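9/14/19, sim bench, back corner of the shop

Two arm build, kitchen scene loaded. Arms not bolted to the Louro base yet so everything today is in sim. Want the reach sorted before anybody drills anything.

Scene came up on the second try. First try had the old mesh path in the config, my fault, fixed and pushed. Grabbed views from one session: 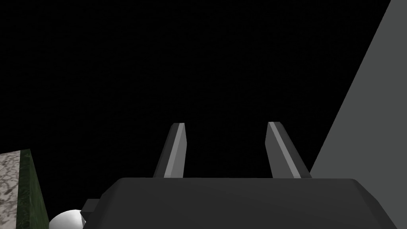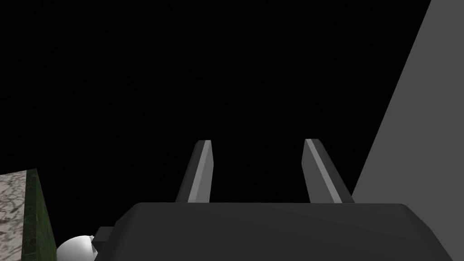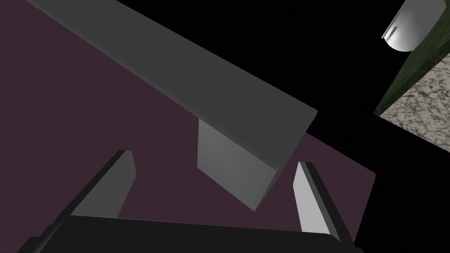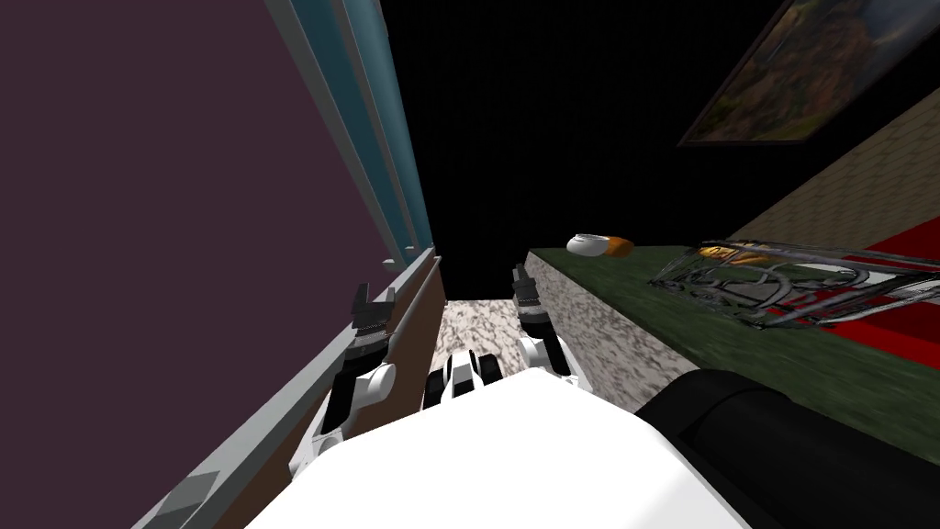 All sim renders, grippers open.

OK so. Main thing I wanted to know was how much room the base needs between the counter and the window side. Ran the lane sweep, 76 start poses, 9 of them end with an elbow inside the counter. All 9 are right arm. Left never touches. So either the right shoulder offset is wrong in the model or the start pose isn't really mirrored. Raquel thinks offset. I think she's probably right but want to put calipers on the real bracket first before I change a number I only half remember typing.

Joint limits: the Veretti drivers report in ticks, sim wants radians. Converter is in tools/ now. Elbow hard stop on the real arm reads 1,933 ticks, I had 3,000 in the file as a placeholder from June and forgot it was a placeholder. That alone could explain some of the sweep. Changed it, have NOT rerun.

Gripper stuff
- finger opening in sim is symmetric, real left one closes a hair early. Shim or software? software for now
- rubber pads still not modeled. Friction is a guess
- close speed too fast, knocks light stuff over before the second finger gets there. Halved it, better
- wrist views have next to no light past the counter, background is plain black. Need a dome light or something in the world file or the detector is going to learn black = background and then die in the actual shop

Physics step: tried doubling it to save time, contacts went mushy, put it back. Don't bother trying this again (Hongjun this is mostly for you).

Log writer dropped the last chunk of every run if you quit with ctrl-c. Flush on exit added. Runs from earlier today are short because of that, dont use them for timing.

Hongjun came by after lunch with the Savness plates. Hole pattern matches the drawing, finish is rough, he'll deburr. Asked why we're not just mounting the arms and finding out. Told him the elbow thing. He still wants to mount one. Fine, but left only, and with the Prudden supply current limited, and someone's hand on the e-stop the entire time.

Wiring: shoulder harness on the right is too short if we use the higher mount holes. Either lower holes or a new harness. Crimps are in the gray drawer, the good crimper is at Raquel's place, she's bringing it back.

Next
- [ ] calipers on right shoulder bracket, then fix model or don't
- [ ] rerun sweep w/ correct elbow limit
- [ ] light in world file
- [ ] pads, at least a box w/ better friction
- [x] flush on exit
- [x] unit converter
- [ ] ask Raquel if the wrist camera tilt in the model is from the old print. I think the bracket changed adn the model didn't

Leaving the sim machine on overnight, please don't reboot it, sweep is queued.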